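**Drostard recalls Nerano wireless mouse chargers**

May 30, 2021 – Drostard is calling back the charging dock sold with its Nerano wireless mouse. Cable gets too warm where it joins the base, the firm says. The mouse itself is fine and can be used with any ordinary USB lead in the meantime.

Affects 602 docks, all sold in April, mostly through the Darwish shops and the Sturnness web store. Serial starts with 86, printed underneath next to the rubber foot. Anything else, carry on as normal.

Drostard had 2 complaints before it stopped sales. No injuries. Stop using the dock, unplug it, fill in the form on the support page and a new one gets posted out free. No reciept needed.

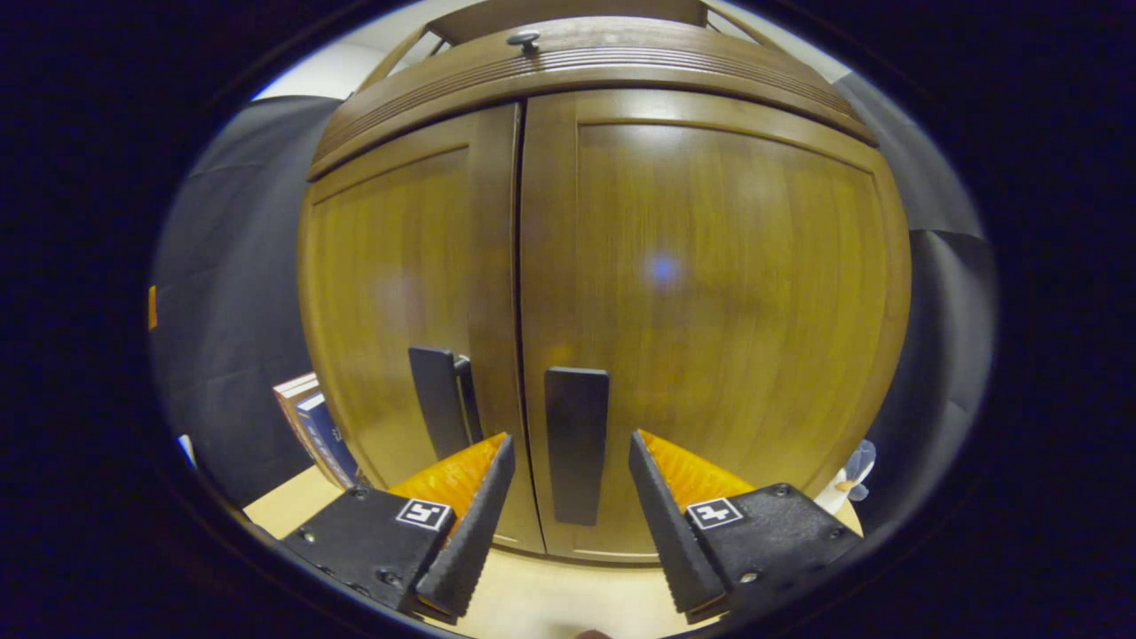
Najwa Rawashdeh filled in the form on the first morning and has heard nothing since, apart from an automatic email with the wrong model name in it. She would rather have had her money back, she said, and had asked for that twice.

Refunds are possible but only through the shop you bought from, according to Lilla Major at Drostard. Darwish confirmed it will pay out on the dock alone – not the whole set. Sturnness hadn't replied when we put this up.

Replacement docks have a thicker cable and a grey plug. First batch is about 700, due to go out in the next fortnight. Helpline is open untill eight in the evening, queues are long.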